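Review: Ivon finger pad kit for hand-held grippers
October 2, 2025

We run paired hand-held grippers most days, and the rubber pads are what wears first. The Ivon kit is a set of ribbed replacement pads with screws and a small driver, and we bought two of them from Dwivedi in January.

Fitting is simple. Take the old pad off, wipe the finger, seat the new one and tighten a bit at a time. My first took 14 minutes. 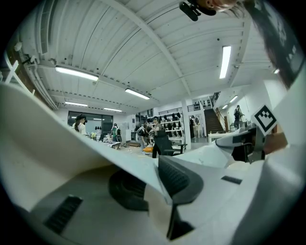
The screws are the weak point. The heads are soft and I rounded one on the second gripper. Renato Vergara now uses his own driver and has had no trouble. Check that the marker is still tight as well – it is easy to knock with your wrist while you work.

Grip is good. One pair has done over 1,301 cycles, mostly folding cloth, and the ribs are still clear. Thin fabric slips a little on the first day.

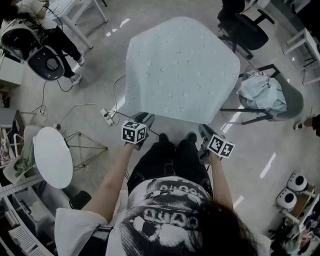 Skandgate Gripper Maintenance Team

We check both grippers side by side before a session, opening and closing them together. If one drags, the pad is sitting too far forward. Slacken it, push it back and try again.

I would buy the pads again, but with better screws.

Leif Oddsson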